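Draught sealing around older windows — project report

2024-07-29

## Background

Many older houses in Astcombe have timber sash windows that leak air in winter. Our project compared two ways of closing the gaps: self-adhesive foam strip and a brush seal set into a groove. We wanted to know which one a renter or homeowner could fit without a tradesperson, and which one still sat properly after regular use.

## Method

We built a test window from a salvaged sash and fitted each seal in turn. The foam was Dotumell and the brush seal was Funness. Each sash was opened and closed 199 times by hand, and we measured the air leakage before and after with a fan box borrowed from the Marchuk workshop. The gap at the meeting rail was set to 5 mm for every run.
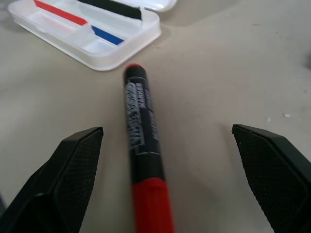

Cleaning the timber took longer than fitting the seals. Old paint and wax stop the adhesive from gripping, so we sanded the rebate lightly, wiped it down and left it overnight. Surfaces that look fine can still carry a film. Faint grey smudges like the ones on the beige tabletop are easy to ignore on furniture, but on a rebate we treated any such mark as a reason to wipe again.

## Results

The foam cut leakage more at the start, but it had flattened at the corners by the end of the run. The brush seal began slightly worse and changed very little. It was also harder to fit — the groove has to be straight, and our first attempt wandered and had to be filled.

## Limits

We used one window, and it was never rained on. Hand operation was not perfectly even either. A longer trial, starting in May when the heating goes on, would show how both seals cope with damp timber.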